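Skarkeck Hand-Held Gripper Pair, with Drutero Wrist Blocks

Item no. 769
Category: Teaching and data collection / Hand-held
Availability: Ships in 19 working days
Sold as: Pair (left and right)

Overview

The Skarkeck pair is two grippers you hold in your own hands. There is no arm, no base and no motor that will do your work for you. You squeeze, the fingers close, and a record is kept of where each hand went and how far the fingers were open. That record is what people use to train a robot arm later on.

We sell these, and we sell a fair number of them, so read the rest of this page with that in mind. We have also had a pair on our own tables since May, and we would like the people who buy them to know what they are buying. If you want a machine that clears a table by itself, this page is the wrong one, and we don't have another page to send you to.

What's in the case

Left gripper
Right gripper
Two Drutero wrist blocks with printed tracking patterns, fitted
Two cables
Spare finger pads, four
Hex key
Printed quick guide (the PDF is newer, use that)

A recorder is not included. See "Works with" further down.

Specifications

Finger travel: 0 to 85 mm
Weight, each hand: 400 g without cable
Tracking: printed pattern blocks, passive, no battery in the block
Finger pads: replaceable, push fit
Rated cycles before pad change: see note below
Handedness: left and right are not interchangeable
Operating surface: any table of normal working height

Note on pads: the maker gives a cycle figure that we could not reproduce, so we have left it off. On our tables the pads went smooth on the inside edge well before we expected. Order a second set.

What it's good for

Short table jobs. Picking up, putting down, moving a thing from one side to the other, holding a bag open with one hand while the other goes in. A person who has never used the pair will be slow for the first half hour and then fairly quick. Your own wrists do most of the clever part, and this is worth keeping in mind when you watch a video of somebody using one and think how well the gripper did.

Cloth is where we'd ask you to lower your hopes. You can pinch it, lift it and drag it to the edge of a table. Folding it so that a second person would agree it was folded is another matter. We tried for most of an afternoon with cleaning cloths and thin gloves. The hand-held pair managed it, after a fashion, with a human being doing the looking and the deciding. The arm we trained afterward made a lump and stopped. 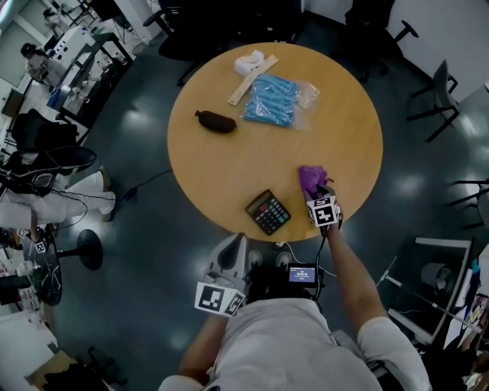

Seraina Rüegg, who runs our test bench, kept the tally for that arm. She ran 200 attempts at a tidy-up task with small everyday objects, the sort of job you would give a ten-year-old without thinking about it. Hard objects with flat sides went well. Anything thin and lying flat gave it trouble, and anything soft gave it more. Her notes for the soft items mostly read "got hold of it, then what."

That is our answer to the question we get by email every week, whether these things can do chores yet. Getting hold of it, often yes. The rest of the chore, mostly no. A person tidying a table is also deciding what is trash, what belongs to somebody, what should be left where it is and what goes in the bag. You can record the hand movements very nicely and still have none of that.

We have read the cheerful claims from the other side of the business. Some of them may come true. We would ask to see the tenth attempt and the fiftieth, with different objects each time, on a table the robot hasn't met before, and with the video left at normal speed.

On the shop floor

Two buyers have asked us about light packing and kitting. Our view is a bit warmer here. The parts are the same all day, the bins don't move and somebody can tape an outline on the bench. With those limits a trained arm can be useful, and the Skarkeck pair is a cheap way of getting the demonstrations. It is also fair to say that with those limits a fixed feeder and a chute may do the job for less money and no training. Price both before you order.

Comfort and handling

400 g doesn't sound like much. Held out in front of you for an hour, it is. The right-hand grip is better shaped than the left, for reasons we haven't been able to get out of the maker. People with small hands should try a pair first if they can. Take a break before your wrists ask for one, as tired demonstrations look tired in the recording and you will end up throwing them out.

Route the cables toward your body and keep them slack. A tight cable pulls the gripper sideways a little every time you reach across the table, and you may not notice until you look at the data.

Keep the wrist blocks clean. Use a dry cloth, no solvent. A thumbprint in the wrong place is enough to lose tracking, and so is a lamp that puts glare right across a block.

Works with

Ismail recorder, second version or later
Andia clip-on display (shows recording state, handy but not required)
Most tripod-mounted or head-worn cameras, if you do your own calibration

Does not work with the first Ismail recorder. The plug fits. It still doesn't work.

Common questions

Can I use one gripper by itself?
Yes, and for simple picking you may as well. We don't sell them singly.

Will it pick up a coin?
With new pads and some patience. With worn pads, no.

Can I use it around water?
No. Dishes are the other thing everybody asks about, and the housing is not sealed.

How many demonstrations do I need?
More than the quick guide says. Plan on recording the same job over several sessions, move the objects between runs, and don't let one person do all of it.

Will the trained arm work in my kitchen if I record in my office?
We wouldn't count on it.

Returns

Unused pairs can come back for a full refund. Used pairs can come back too, less the cost of new pads – we would rather have them back than have them sit in a drawer. Please put the blocks in their sleeves before packing. Scratched blocks are charged separately.

Spare parts

Finger pads, set of four
Drutero wrist block, left
Drutero wrist block, right
Cable, straight
Cable, right-angle plug (better for the left hand)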